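November, notebook, 8 a.m.

Cartwright trained with the full group again! First time since the ankle went, and he did all the sprints, the turns, even the silly little hopping drill. I had him at 35 minutes on the grass before I told him to quit while he was happy (he wasn't happy, he never is). Load total for the week is 1179 on our scale, still low for a winger but climbing nicely. 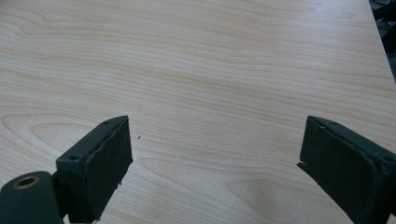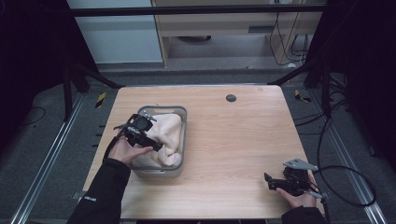

Valentin Gasser thinks I'm rushing it and would leave him home from the Filtholm trip altogether — two more sessions first, he says, then the bench at Cerwood. Fair point, the Filtholm field is heavy this time of year. But I'd still like him on the bus.

Left ankle a touch stiff coming downstairs this morning. Ask Elli for the hop test numbers before lunch.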